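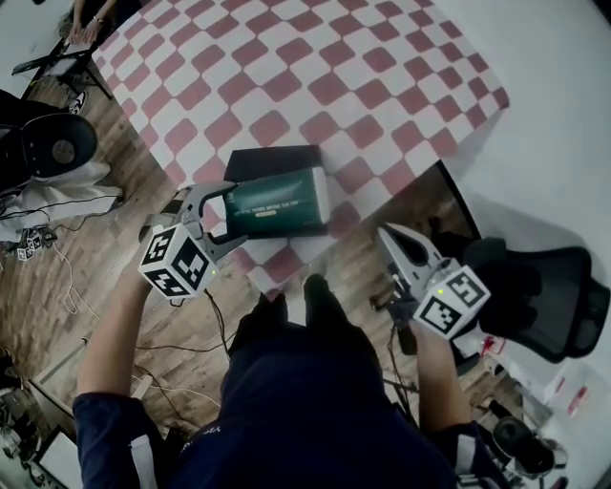

Aniela Baran objected at the first review that a box on a tray is too simple a task to say anything about table layout. The objection was noted, and the task was kept. Its simplicity makes the effect of the layout easier to separate from the skill of the person working.

3.2 Surface and cloth

The Pukow layout uses a flat black tray laid on a red-and-white checked cloth. The dark green box rests on the tray -- its white label strip runs along the right end. The check was preferred to plain cloth, as a shift of the tray shows against the squares. Slip of the cloth itself is harder to judge and was left out of the results.

3.3 Room

The table takes up one side of the room, with white walls behind it. Chairs are kept clear of the working edge. Two layouts were compared, Pukow and Calloway, with eight placements in each.

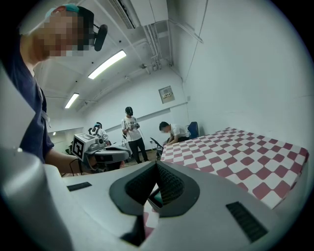

Roscoe Haddad asked whether the corner of the table should be treated as a working position at all, given how little cloth lies within reach there. We agree in part. Corner placements are listed separately in the July annex and do not enter the comparison between the two layouts.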